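My employer, Valundale, started scoring our keyboard activity in October. Each of the 148 people in my office gets a number at the end of the shift, and managers see it before we do.

I don't object to being measured. I object to what gets counted. My colleague Glória Baptista spent 16 minutes on the phone calming a client, and the software marked her idle.
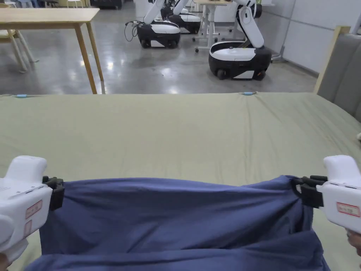

Management says the score is only one input. Then it should be easy to leave it out of pay reviews, and so far they have refused. Workers should be able to see their own data first, dispute it, and have it deleted after 3 months. Until the company agrees to that in writing, I think we should keep asking at every staff meeting.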